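Section 3. Workbench and Drawer Storage

3.1 Purpose of this section

This section sets out how the wooden workbench and the drawer cabinets beneath it are to be arranged before a Cluststead sorting session, and how the blocks and bricks are to be put away afterwards. It applies to the Nisbet room and to the bench at Wurkumton. Section 4 deals with cleaning.

3.2 Preparing the bench top

1. Clear the front part of the bench of papers, cups and tools.

2. Wipe the surface with a dry cloth. Do not use spray polish on bare wood.

3. Place the first building brick on the cleared area, studs upwards.

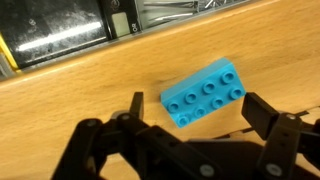

Bricks used with the Surkell sorting cards are of the large, toddler-sized pattern. Small bricks are easily lost in the drawers and should be kept in their own box. A blue brick with two rows of four studs, as shown on the pale wood, is a suitable first piece, the colour being easy to pick out against the bench. It may lie at any angle.

Note: The grain of the wood varies from one part of the bench to another. Darker patches are not necessarily stains and should not be scrubbed.

3.3 Opening a drawer

1. Check that the drawers above and below are fully closed.

2. Take hold of the handle at its centre and draw it towards you slowly.

3. Stop when there is enough room to reach the contents. It is seldom necessary to open a drawer fully.

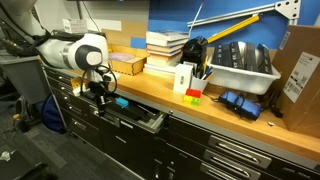

Figure 3.1. Drawer opened a short distance, with a blue block inside.

Caution: Do not load any one drawer beyond 4 kg. Do not lean on an open drawer.

Books may be kept on the bench top, provided that the stack is stable and stands well back from the front edge. Pens and pencils should be kept upright in a cup.

3.4 Handling blocks above the bench

1. Hold the block by its sides.

2. Lift it only as far as is needed to clear the surface.

3. Keep trays, bins and cardboard boxes away from the path between the block and the drawer.

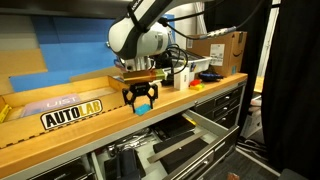
Figure 3.2. Blue foam block held just above the bench top; drawer open at lower right.

Foam blocks mark easily and should not be squeezed hard. Long metal items are to be laid flat in the drawer -- never propped against the drawer front.

3.5 Putting away

1. Open the drawer required, following 3.3.

2. Bring the block to the front edge of the bench, keeping it level.
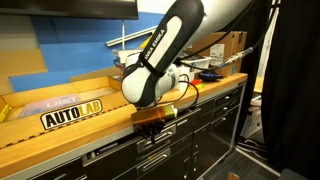

3. Lower the block into the drawer and release it once it is resting on the bottom.

4. Close the drawer with the flat of the hand. Keep fingers clear of the gap.

5. Report any drawer that sticks to Flora MacLeish. Requests for replacement bricks should be sent to Calum Shearer.

Section last revised 6/14/24.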